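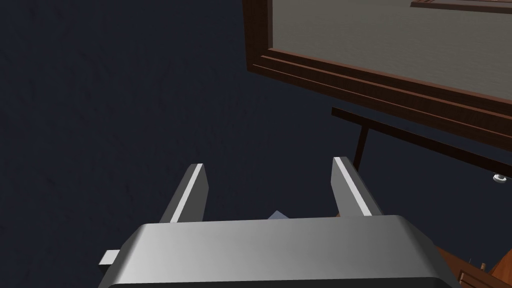

3. 閲覧机の天板色と滞在のしかた

3.1 調査の場所

調査はLornport市立図書館の二階閲覧室で行った。閲覧室は南北に長く、北側に郷土資料の書架、南側に窓がある。机は中央の通路をはさんで東西に並び、いずれもPrevov製の四人掛けである。改修前は全席が淡色の天板であったが、改修で西側の机だけが濃い赤褐色の木製天板に取り替えられた。東側の机は脚部の塗装を直しただけで、天板は以前のままである。予算の都合で片側ずつ工事をした結果であり、研究のために配置を決めたものではない。

二種類の天板が同じ部屋に並ぶ状態は、利用者の側から見ればやや不揃いであるが、比較の条件としては都合がよい。椅子、間仕切り、電源の位置は東西で同じである。書架までの距離は西側のほうがわずかに短い。窓に近い席とそうでない席は東西の両方にあり、この点の偏りは小さい。

照明は天井の直付け器具によるもので、手元灯はない。机上面の照度は日没後の閉館前に測定し、全席で300ルクス以上であることを確かめた。昼間は南側の席で外光の影響が大きく、値は天候によって変わる。そのため、昼間の照度は分析に用いていない。

3.2 先行する議論との関係

閲覧室の机の色は、古くから反射の問題として扱われてきた。白い紙との明るさの差が大きすぎる天板は目の疲れを招くとされ、中程度の明るさの天板が勧められることが多い。第2節で述べたとおり、この勧めは紙の本を長時間読む利用者を想定している。現在の閲覧室では、ノート型の計算機や薄型の端末を広げる利用者が多く、視線は紙面よりも高い位置にあることが少なくない。

一方、家具の側の議論では、天板の色は部屋の印象を決める要素として論じられる。濃い色の木は落ち着いた印象を与えるといわれるが、その多くは住宅や飲食店を対象とした調査に基づく。図書館のように、見知らぬ人どうしが同じ机を使う場所で同じことがいえるかどうかは、あまり調べられていない。

本節で問題にするのは、好みそのものではない。利用者がどちらの席を選び、そこで何をし、机の上をどのように使うかを見る。好みについての質問も行ったが、行動の記録を補うものとして扱う。

3.3 木目の見え方

赤褐色の天板は、表面の色が一様ではない。濃淡のむらが木目に重なっており、見る向きによって明るい部分と暗い部分の境がはっきりしたり、ぼやけたりする。仕上げにはMorozと呼ばれる艶消しの塗装が使われている。施工時の仕様書では、艶の度合いは塗り重ねの回数で調整するとされていた。

天板の色を伝えるとき、色票の番号だけではむらの程度が伝わらない。図2では、濃い赤褐色の面にまだらな木目が広がり、その上に灰色の小さな物が置かれている。

予備調査では、言葉だけで「赤みのある濃い茶色」と書いた質問紙も試した。回答者の思い浮かべる色には幅があり、紫に近い色を想像した人も、焦げ茶に近い色を想像した人もいた。

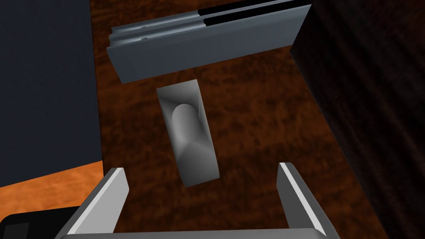

濃淡のむらには、汚れや細かい傷を目立たなくする働きもあると考えられる。清掃の担当部署への聞き取りでは、西側の机は鉛筆の粉や消しゴムのくずが見えにくく、拭き残しに気づきにくいという話があった。淡色の天板では鉛筆の跡がすぐに目につくため、閉館後の作業の順番は東側からになっているという。反対に、紙の粉や白い糊の跡は西側でよく見える。どちらの天板が清潔に保ちやすいかは、何が付着するかによって異なる。

3.4 手続き

記録は、改修後の利用が落ち着いた3月に行った。観察の期間は2週間で、開館中の決まった時刻に、調査者が通路を一往復して各席の状態を記入した。記入した項目は、着席の有無、机上に広げられた物の種類、隣の席に荷物が置かれているかどうかである。利用者の年齢や性別は記録していない。記入には館内の端末で動くPasaという集計用の書式を用いた。

同じ期間に、閲覧室の出口で質問紙を配布した。配布は着席して利用した人に限り、書架を見ただけの人には渡していない。回収できた質問紙は85部であった。このうち席の位置の記入がないものと、東西の両方に丸を付けたものを除き、79部を分析の対象とした。質問は、席を選んだ理由、利用の目的、机の色に対する印象、机の上が狭いと感じたかどうかである。自由記述の欄も設けた。

観察の記録と質問紙は結び付けていない。したがって、ある席で観察された使い方が、質問紙のどの回答に対応するかはわからない。個人を特定しないことを優先し、このような手続きとした。

3.5 席の選択

席の埋まり方には、天板の色よりも窓と電源の影響が強く表れた。開館直後は東西ともに窓に近い席から埋まり、午後になると電源のある席の利用が増えた。空席が多い時間帯に限って比べると、西側の席がやや先に選ばれる傾向があったが、書架に近いことによる影響を除くことができない。郷土資料の利用者は大きな地図や合本を運ぶため、近い席を選ぶのが自然である。

質問紙の回答でも、席を選んだ理由として多かったのは明るさ、電源、静かさであり、机の色を挙げた回答は少なかった。ただし、自由記述には机の色に触れたものが見られた。西側については「家の食卓に似ている」「本の表紙が映える」、東側については「書いた字が見やすい気がする」「以前からここに座っている」といった記述である。最後の記述は色への評価というよりも、習慣を述べたものとして分類した。

改修前から通っている利用者は、新しい天板を避けて東側に移ったとも、逆に新しい天板を試したとも考えられる。質問紙では改修前の利用の有無を尋ねておらず、この点を確かめることはできなかった。次回の調査では質問に加える予定である。

3.6 机上の使い方

机の上に広げられた物は、東西で種類に大きな違いがなかった。計算機、帳面、筆入れ、飲み物の容器が主なもので、西側では合本と地図がこれに加わる。違いが表れたのは物の置き方である。東側では、利用者の物が机の手前にまとまっていることが多かった。西側では、中央の境を越えて向かいの席の前まで物が広がる例が目立った。

解釈は二通りある。一つは、資料の大きさによるとするものである。地図を広げれば机の中央を越えるのは当然で、色は関係しない。もう一つは、机の縁と中央の境の見えやすさによるとするものである。淡色の天板では、中央に引かれた細い溝が影になって見える。赤褐色の天板では、同じ幅の溝が木目の濃淡に紛れ、離れた位置からは見分けにくい。境が見えにくければ、自分の領域を広めに取る利用者が出てもおかしくない。

大きな資料を使っている席を除いて記録を見直したところ、違いは小さくなったものの、なお残った。ただし、除外した後の記録は西側で大きく減っており、強い結論を出すには足りない。中央の溝に明るい色の線を入れた机を一台用意し、同じ手続きで比べれば、二つの解釈を分けることができる。館との協議では、天板を傷めない貼り付け式の線であれば試行が可能であるとの回答を得ている。

机の上が狭いという回答は東西の両方にあった。西側で狭いと答えた人の自由記述には、向かいの人の荷物に関するものが含まれていた。東側では、計算機と本を同時に置けないという、机の奥行きそのものに関する記述が中心であった。机の寸法は同じであるから、狭さの感じ方は他の利用者の物の広がりにも左右されているとみられる。

3.7 限界

対象は一つの館の一つの部屋であり、天板の色と書架までの距離が重なっている。観察の期間も短く、試験前の学生が増える時期は含まれていない。艶消しの塗装は使用とともに摩耗し、手の触れる縁から艶が出てくることが知られている。設置から日の浅い机で得た記録を、使い込まれた机にそのまま当てはめることはできない。

また、淡色の天板は改修前から使われてきたものであり、色だけでなく古さも異なる。利用者の印象には、新しい家具であることへの評価が混じっている可能性がある。第4節では、東側の机の天板も取り替えられた後の記録を用いて、この点を検討する。

(2021-05-30 改稿)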